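Estalden Robotics Forum > Simulation > Rules and Good Practice

Thread: Minimum rules for yard scenes with a two-arm rig

liltik_dan
We are writing a short rule sheet for our simulated yard tasks in Liltik. The job is simple: pick up a small plant, move it, set it down. Before we add more operators I want the rules agreed on. My draft:

Start every episode with both grippers open and clear of the ground. Keep the plant within view at the start. No contact with furniture. Stop at 700 steps whether the task is done or not.

Comments welcome, especially on the surface rules. I don't have any yet.

moss_and_servo
The step limit is too tight. We ran 800 on a similar task and still had operators rushing the release. Rushed releases are worse data than long ones.

On surfaces, I would name the allowed start surfaces in the sheet. Stone and grass have different contact settings in our build, and the border between them is where the plant tips.

quietgear
Disagree on naming surfaces. If you only allow flat stone, you get a policy that only works on flat stone. Log the surface and let people filter later.

liltik_dan
Two views from the yard so we are all talking about the same thing. The plant I mean is the small rosette, by the patio edge in the first and on the left slab in the second. 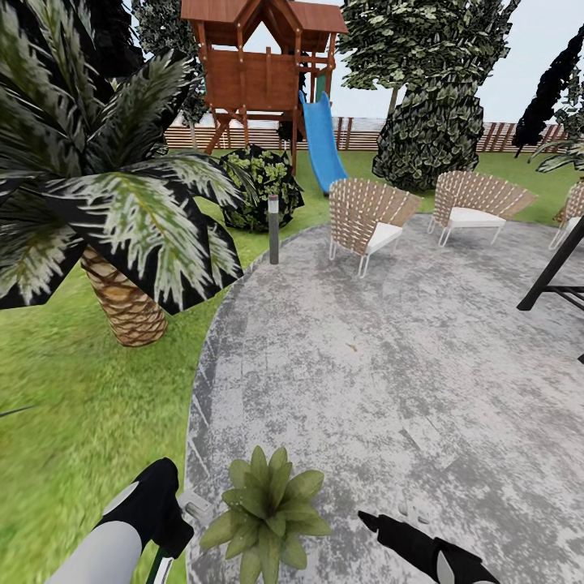
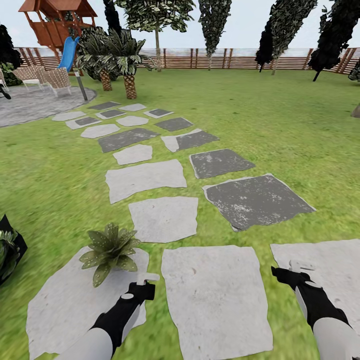 Replies (6)

moss_and_servo
Thanks. The first one is what I was worried about. The plant is right where the patio meets the lawn. I would either ban that start position or tag it as an edge start. In the second, the slab has ragged edges but the plant has stone under it, so I would call that a normal start.

quietgear
Tag it, don't ban it. Edge starts are useful. Out of 181 episodes we reviewed at Stoica, the edge starts were the ones that taught us our table height was wrong.

hal9_lawnmower
The furniture rule needs work. "No contact" covers the chairs, but what about the slide, the fence, the garden light? I would write "no contact with anything except the target plant and the surface it is placed on." Then you don't need a list.

liltik_dan
Good, taking that wording. The palms would have been missed otherwise.

grerance_ops
Please also add a clearance rule for the idle arm. At Grerance the idle arm has to stay 5 cm or more above the surface unless it is in use. In sim people let it drag, and then the same habit shows up on hardware. Our reviewers reject the episode when it happens.

moss_and_servo
Rejecting the whole episode seems harsh for a brief touch. I would flag it and let the reviewer decide.

grerance_ops
We tried flags. Reviewers stopped reading them after the first week. A reject is easy to understand.

liltik_dan
Version two: grippers open and clear at the start, edge starts allowed with a tag, surface logged, contact only with the target plant and its placement surface, idle arm clearance as Grerance has it, limit raised to 800. I'm leaving flag or reject open until January. If you run both, post your numbers in this thread.

quietgear
Fine with me. Put the version number in the episode log too, so old runs don't get judged by the new sheet.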